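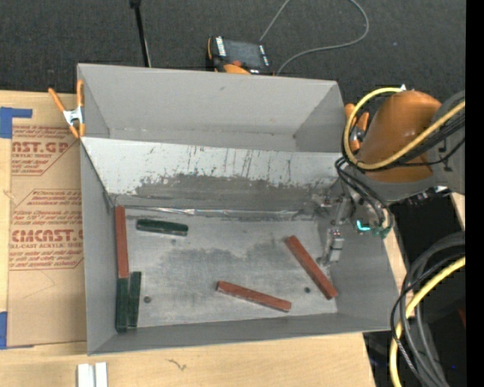

3. Materials and Methods

3.1 The group and its kit

The study was carried out with members of Plullby, a late medieval re-enactment group that portrays a town militia of the 1470s. The group has kept written kit rules for 17 years. They set out what a member may wear and carry in camp and on the field, and which sources are accepted as proof for each item. We chose this group because its rules have been revised several times and every earlier version was kept.

Most members make part of their own clothing. Hose, doublets and linen shirts are sewn at home or at winter workshops, which are held each January at Tundon. Shoes, helmets and padded jacks are usually bought from makers who sell at markets. The rules treat both kinds of item the same way: the owner has to name at least one source, and the source has to fall within 20 years of the date portrayed.

3.2 Records used

Three sets of records were available to us. The first was the kit book, a running list in which each approved item is entered with the name of the owner, the material, the source cited and the decision of the checker. At the time of our count the kit book held 2,386 entries. The second was the set of rule versions described above. The third was a box of letters and printed e-mails between the group and two others, Noiphan and Pletesia, with whom it shares a camp at larger events.

Entries in the kit book are uneven. Early pages often give only a word or two, such as "hood, wool, ok." Later pages name the painting, manuscript or find that was used, and in some cases the checker added a note on weave or color. Where an entry gave no source we coded it as "none stated" and did not try to guess. Where two checkers disagreed, both opinions were kept and the item was coded by the final decision.

3.3 Sampling and coding

We drew a random sample of 200 entries from the kit book. Each was read by both authors of the coding scheme, Prapai Ongart and Tamsin Nguyen-Tran, working apart. Entries were coded for type of item, type of source (image, text, surviving object, or another re-enactor's work) and outcome (approved, approved with changes, refused). Differences were settled by going back to the original page. Coding was closed on Jun 15, 2024, and entries added after that were left out.

The category "another re-enactor's work" needs some explanation. Under the current rules it is not an accepted source. It was allowed in the first version, and a good many belts, purses and hoods were approved on that basis. Some of these items are still in use. We kept the category separate so that older approvals could be compared with newer ones made for the same type of item.

3.4 Interviews

We also spoke with members who had served as checkers. The interviews were held in camp, mostly in the evening after the public had left, and followed a short list of topics: how a source is judged, what happens when an item is refused, and how new members learn the rules. Notes were taken by hand and read back to the speaker the same evening. Members could ask for remarks to be removed, and those remarks do not appear in what follows.

Figure 3 shows the path an item takes through checking. A member brings the item with its source to a checker, who may approve it, ask for changes, or refuse it. A refused item can be brought back once with new evidence. If it is refused again, it may still be worn at workshops but not at public events.

Figure 3. Steps in the approval of a kit item under the current rules.

3.5 Limits of the data

The kit book records only items that were shown to a checker. Members told us that small things such as laces, pins and spoons are often carried for years without being entered. Our sample therefore leans toward clothing and arms, and says little about eating gear or tools.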